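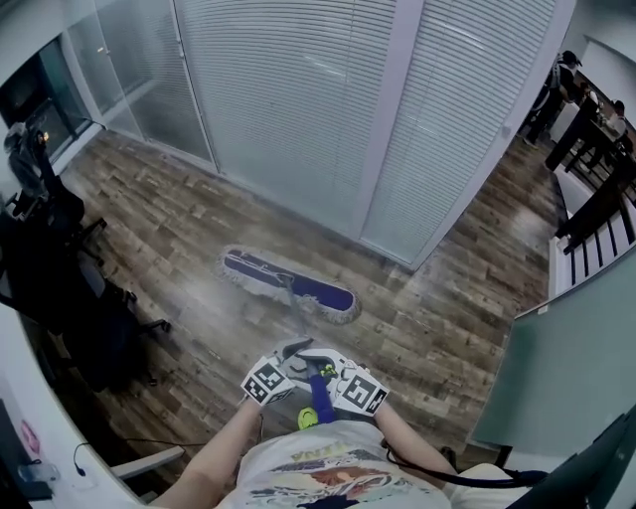 Figure 7.1 Dust mopping a narrow hallway with a flat swivel-head mop.

Chapter 7
Dry Soil and Hard Floor Surfaces

Chapter outline
7.1 What floor soil is made of
7.2 How soil enters and moves through a building
7.3 Abrasion and loss of finish
7.4 Dry removal methods
7.5 Damp and wet methods
7.6 Setting a cleaning frequency
Review problems

Terms used in this chapter
Adhered soil, coefficient of friction, entry zone, film thickness, finish, grit, loose soil, soil load, track-off distance, wear layer

Chapter 6 dealt with the structure of hard floors: the base, the bonding layer, the wear layer, and any finish applied on top. This chapter deals with the material that lands on those floors and with the methods used to take it away. Most of the chapter concerns dry soil. Oils, food residue, and spilled liquids are treated in Chapter 8, and the text refers to them here only where they change the way dry soil behaves.

The reader should be able to classify a soil sample by particle size, estimate the soil load in a given zone, and select a removal method that suits both the soil and the floor. Section 7.6 uses the load equation from Chapter 3. Readers who skipped that chapter should go back to it before trying the review problems.

7.1 What Floor Soil Is Made Of

Floor soil is a mixture. In a typical building it contains mineral grains carried in from outdoors, textile fibers, hair, skin flakes, paper dust, and small amounts of salt, soot, and plant matter. The proportions depend on climate, season, the ground outside the entrance, and the use of the rooms. A school near an unpaved lot will show a high mineral share. A bedroom floor may be mostly fiber.

For cleaning purposes, soil is sorted in two ways. The first is by how it is held to the surface. Loose soil rests on the floor under its own weight, helped by weak electrical attraction. Adhered soil is held by a film of oil, moisture, or dried residue. Loose soil can be moved by a light sideways force. Adhered soil usually requires water, a detergent, or scrubbing.

The second way is by particle size. This text uses three classes:

Coarse grit: particles wider than 200 micrometers. Sand grains fall here. They can be felt underfoot and are easily swept.

Fine grit: particles from 12 to 200 micrometers. Most of this material cannot be felt through a shoe. It settles into seams and surface texture and is often missed by a broom.

Dust: particles smaller than 12 micrometers. Dust is readily lifted into the air by foot traffic and may stay there for hours before it settles again.

The limits between classes are matters of convention. Other texts place them elsewhere, and care is needed when comparing tables from different sources.

Hardness matters as much as size. Quartz is harder than nearly all floor finishes and harder than many floors. Fibers and skin flakes are soft and do little direct harm, but they bind grit into clumps and hold it in place. A soil sample should therefore be described by its mineral share as well as by its weight.

7.2 How Soil Enters and Moves

Soil reaches a floor by three routes: it is carried in on shoes and wheels, it settles from the air, or it is produced in the room. In public buildings the first route dominates. In homes where shoes are removed at the door, the second and third may be larger.

Carried soil is not spread evenly. A shoe gives up most of its load in the first few steps, and the amount left behind falls with each step after that. The distance over which the load drops to a tenth of its starting value is called the track-off distance. It is shorter on rough surfaces than on smooth ones, and shorter for dry shoes than for wet ones.

The Storkham corridor survey, used as a worked case throughout this chapter, gives a sense of scale. Soil was collected by vacuum from equal strips of floor along a corridor 31 meters long, open to the street at one end. Of all the soil collected, 83 percent by weight came from the third of the corridor nearest the door. The soil from the far end was lighter in color, finer, and rich in fiber. Two different soils were present on one floor, and a single removal method would not have suited both.

Once inside, soil continues to move. Foot traffic pushes loose particles to the sides of a walkway, where they gather against the baseboard. Air currents carry dust from open areas into corners and under furniture. Narrow hallways show both effects strongly, as the traffic follows one path and the walls are close to it. The center of a hallway may look clean while grit builds up along both edges.

Moisture slows this movement. A wet particle sticks where it lands, and as it dries it may bond to the finish. Soil that could have been taken up dry then has to be treated as adhered soil.

7.3 Abrasion and Loss of Finish

A grain of grit caught between a shoe and a floor acts as a cutting tool. The shoe supplies the load and the sideways motion. The depth of the cut depends on the load per grain, the shape of the grain, and the difference in hardness between grain and surface.

Early wear is seen as a loss of gloss. The finish is still in place, but its surface is covered with fine scratches that scatter light. At this stage the damage can often be buffed out. If the grit remains, the scratches deepen and join until the finish is worn through. Film thickness should be measured at intervals in heavy traffic zones – appearance alone is a poor guide, as a glossy finish may be thin.

Wear is roughly proportional to the product of soil load and number of passes. A floor with heavy traffic and little grit may outlast one with light traffic and a gritty entrance.

7.4 Dry Removal Methods

Four dry methods are in general use: sweeping, dust mopping, vacuuming, and wiping with a treated cloth. Each is suited to a range of particle sizes.

Sweeping moves coarse grit well and fine grit poorly. The bristles flick small particles into the air, and some of them settle behind the operator.

Dust mopping uses a wide, flat head covered in a fabric fringe. The head is kept in contact with the floor and pushed forward in long passes. A swivel joint between handle and head allows the operator to turn the head at an angle to the path of travel, so that its leading edge guides soil to one side. Lifting the head between passes releases part of the collected soil and should be avoided. Each pass should slightly overlap the one before it.

Vacuuming removes all three size classes if the filter is adequate. It is the preferred method for textured floors and open seams. Treated cloths pick up dust well but load quickly and are seldom practical for large areas.

Table 7.1 compares the four methods by pickup rate, airborne release, and time per unit of floor area. The values apply to smooth, dry floors. The effect of surface texture is taken up next, beginning with the Storkham strips that were mopped before they were vacuumed.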